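# ostunon-openday

Recordings and notes from the October open day at the Greltville workshop. The folder exists because we promised several visitors we would "put it all up somewhere", and this is somewhere.

## What's in it

| Item | Count |
|---|---|
| Short recordings, both arms | 1,604 |
| Recordings with a visitor's instruction attached | 453 |
| Recordings we stopped by hand | 40 |

The middle row is a subset of the top one. The bottom row overlaps with both, and we'd rather you didn't work out the percentage.

The demonstration ran from ten in the morning until four. Doors were meant to open at nine, but the door in question is the one with the keypad.

## The setup

Two arms on one long table, each with a two-fingered gripper. In the files they are `left` and `right`, meaning the robot's left and right. If you stand at the front of the table, as every visitor did, these are the wrong way round. We put up a sign explaining this. The sign was read aloud to us many times, usually by someone pointing at the wrong arm.

The control software is called Mirska. It runs both arms from one machine, and on the day it only needed restarting before lunch. The older package, Yusuf, was kept ready as a fallback and was never used, so any file with `yusuf` in its name is a leftover from testing. Ignore those. We do.

We put brown paper over the table for the day. It was bought for wrapping parcels, it rustles, and small children find it more interesting than the robot.

## What the arms were asked to do

Visitors could pick an object and a job from a list on the wall. The jobs were plain ones: pick up, put down, move across, turn over, stand upright. The list went through three versions by mid-afternoon, which is why the `task` field has more spellings than tasks.
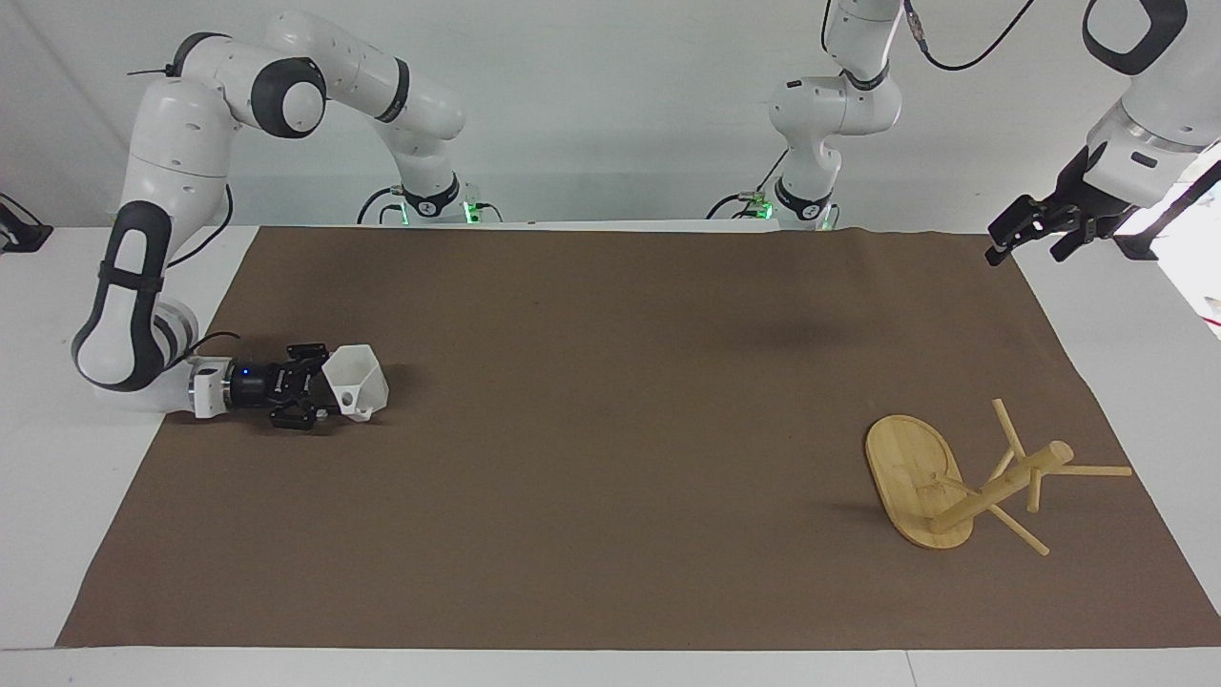

Furniture was a late addition to the list and we half regret it. A stool is easy to describe and awkward to hold: the legs go off in different directions, and the part you'd like to grip is seldom the part facing you. Visitors loved it. The request "stand the stool up" came in so often that we gave it its own folder, `stool/`, and you should expect the results in there to be mixed.

Containers were kinder to us. Anything with an open top and a decent edge tends to go well, and if you only want to look at tidy examples, start with `containers/`.

## Format

- One folder per recording, named by number, starting at 0001
- `joints.csv` for both arms, with a header row
- `note.txt` where somebody wrote one
- `asked.txt` with the visitor's words, typed in as spoken

Numbers 0499 and 0500 are the same recording. The second copy was made by accident and removing it would have meant renumbering everything after it, so 499 is the one to keep and the other is left out of the totals.

## Known problems

- Clocks on the two arms drift apart during the afternoon. Line them up on the first movement and not on the timestamps.
- Some notes say only "again".
- `asked.txt` includes a fair number of requests for tea. No attempt was made.

## Using it

Do what you like with it, and mention Ostunon if you publish something. If it's for a safety study, please write to us first, as we'd like a chance to explain the stool folder.

Corrections go in the issues list. The next open day hasn't been fixed, but there will be a bigger sign.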